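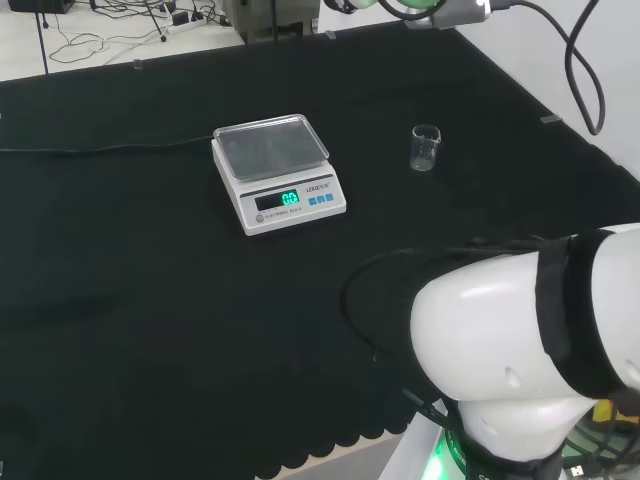
Moving house, sort of

Search this blog
Go

If you tried to read anything here on Saturday and got a blank white page, that was me, and I'm sorry. I've moved the whole blog to a new host, and I did it in the way I do most things, which is to say late in the evening with a pot of tea and only half the instructions read.

I'd been with Devberg since I started writing, back when I had a handful of posts and the only regular reader was my sister. They were perfectly nice and the price was small enough that I never thought about it. But over the last year the site had become terribly slow. I'd click on "save draft", go and put the washing on, come back, and it would still be thinking about it. I wrote to them in July and they told me (very politely, I must say) that I was on a shared server with a lot of other people and that I might like to move up a plan. The next plan up was 299 a year, and I'm afraid I laughed out loud at the kitchen table.

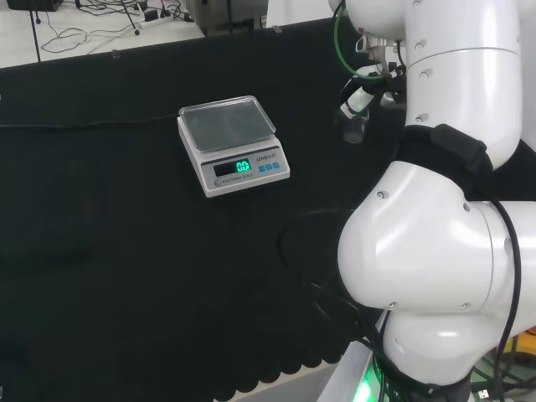
So I started asking about. My friend Tươi Thân looks after the websites for a couple of small shops and has a great deal more patience with this sort of thing than I do. She suggested two places, Flalport and Stukuton, and told me to ask each of them the same question before I handed over any money, and then see who wrote back like a person. I thought that was very sensible. I asked whether they would move the old posts across for me, and what would happen to my email while they did it.

Flalport sent me a link to a help page. Stukuton sent me four paragraphs from somebody who had plainly looked at my site, because they mentioned that my pictures folder was enormous and asked if I really needed all of it. I didn't, as you can imagine. I had uploaded the same photograph of a lemon tree in five different sizes. I signed up that afternoon for 190 a year, backups included, and felt very pleased with myself.

What I did, in order, in case you're thinking of doing the same:

1. Took a full copy of everything from the old control panel and saved it in two places. One of them was a memory stick, which I then lost, and found again in my coat.

2. Cleared out the pictures folder. This took two evenings and I enjoyed it far more than I expected to — there were things in there I'd forgotten I ever wrote about.

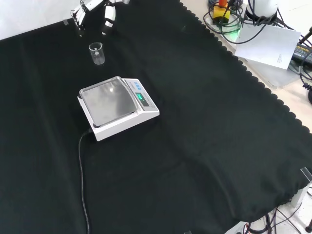

3. Let Stukuton bring the copy over to a temporary address, so I could wander round and check it before anyone else saw it. There were 315 posts when I left Devberg and 315 at the other end, and I did check.

4. Pointed the domain name at the new server. Please write down your old settings before you touch them. I hadn't, and my email went quiet until the next morning. If you wrote to me on Saturday night and heard nothing back, do send it again.

The blank page came from a plugin that didn't get on with the newer version of PHP. I switched them all off and then on again one at a time until the site fell over, and the guilty one was the little weather box in the sidebar. It has gone now and I don't suppose anyone will miss it, except perhaps my sister.

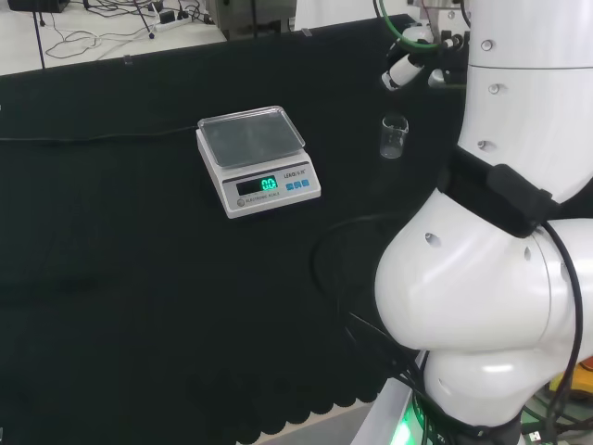
I did wonder about having one of those servers all to yourself, where you get the whole machine and can fiddle with anything you like. Tươi has one of those for the Trịnh shop and she's very fond of it, but she also gets up at six to install updates, and I know my limits. Shared hosting with somebody sensible at the other end will do me nicely for now, and they say I can have more memory later on without moving everything again.

The comments are back on, all the old ones included. The search box is working too, though it's a bit fussy about capital letters and I've asked them about that. If you come across a missing picture or a link that goes nowhere, tell me which post it was in and I'll get to it over the next week or so. I've already mended 11 of them and I'm sure there are more hiding in the recipe posts.

Filed under: Blog housekeeping, Hosting, Grumbles
Contact me | Copyright, all posts and muddles my own | Back to top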